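Pranstead publishes working rules for robots that handle clothes, and would like people to argue with them

Free handbook sets out good practice for soft goods, shared floors and the humble sweater

KOLELMONT, July - Pranstead, the garment-handling automation group, has released the first public edition of its Soft Goods Working Rules, a plain-language handbook for anyone who runs robot arms near clothing and would prefer to keep both the clothing and the staff in one piece.

The handbook contains 12 rules. An earlier draft contained many more, including one on the correct storage of the draft. Readers inside the company asked for something that could be finished over a coffee, and the authors, after some grief, obliged.

Existing safety standards for industrial robots cover a great deal of ground, and the Pranstead rules are meant to be read alongside them. Nothing in the handbook replaces a risk assessment, a national standard or the instructions that came with the arm. What the company found missing was advice on the stuff in the gripper. A steel bracket has the decency to stay the same shape when you pick it up. A cardigan has other plans.

"We had very good paperwork about what the robot might do to a person and almost none about what it might do to a sleeve," said Irfan Sembiring, who leads working practice at Pranstead and edited the handbook. "Then you watch someone reach in to rescue the sleeve, and you see that these were the same piece of paperwork all along."

That reach is the subject of Rule 1, the longest in the book. It says that a person may put a hand near a held garment only when the cell is in its reduced-speed mode, when a second person is watching, and when both have agreed out loud who is going to say "stop." The out-loud part drew complaints during the trial period from people who felt silly. It stayed in. Feeling silly is, in the view of the handbook, an acceptable cost.

Rule 2 deals with handovers between arms. When two arms hold the same garment, one of them is named the lead and the other may not pull. Trial sites were asked to write the name of the lead arm in the cell log before starting. One site wrote "Gerald" for a month, and the rule now asks for the equipment number.

Rule 4 covers knitwear, and has already proved the most disputed. It calls for a wide grip on ribbed edges, a slow lift, and a pause at the top of the lift so that the fabric can finish falling before anyone makes a decision about it. The pause lasts 2 seconds. Engineers at the company consider this an eternity. The people who used to re-fold the results consider it a start.

Other rules cover loose cables on the floor, bystanders who wander over for a look, the use of fingertips suited to the fabric, and what to do with a garment that has been dropped (pick it up, log it, and do not put it back in the clean pile, whatever the schedule says). Rule 9 concerns tools left within reach of a moving arm and is one sentence long. It has been broken by every member of the drafting team, including its author.

The rules were tried out over 950 logged handling sessions at Pranstead's own workrooms and at two partner sites, the clothing rental firm Enis and the repair and resale business Pillai. Staff were invited to mark any rule they found unclear, unworkable or annoying. They sent in 447 comments, and the editors have printed a selection at the back of the handbook, lightly trimmed for language.

"The comments are the best part," Sembiring said. "A standard that has never been sworn at has probably never been used."

Enis has adopted the rules for its returns area, with a local addition on zippers. Pillai is using them in training for new staff and has asked for a future edition to say something about wool coats, a topic on which the present edition maintains a tactful silence.

The handbook is voluntary and carries no certificate, badge or sticker. Pranstead was asked about a sticker several times and has decided against it, on the grounds that stickers end up on machines and the rules are mostly about people. Sites that follow them are welcome to say so. Sites that follow 11 of them are asked to say which one they left out and why, as this would be useful to the editors and probably entertaining.

Copies are free to download, print, mark up and pin to a wall. The company asks only that changed versions carry a note saying they have been changed - an earlier draft came back from a supplier with Rule 1 quietly missing, and it took some time for anyone to notice.

Comments on the first edition are open now. A second edition will follow once there is enough disagreement to justify one. Proposals should name the rule concerned, describe what went wrong, and give the type of fabric involved. Photographs of ruined knitwear are accepted but will not be returned, and neither will the knitwear.

About Pranstead

Pranstead develops methods and equipment for the automated handling of clothing and household textiles, and works with rental, repair and resale businesses. Its main workrooms are in Kolelmont.

Media contact: Irfan Sembiring, Working Practice, Pranstead

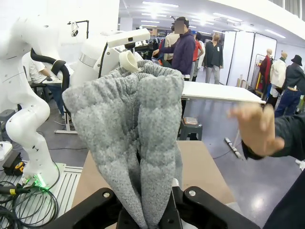 A gray knit held by its narrow end in a black gripper, with a second arm's fingertip at the ribbed edge and a hand close by.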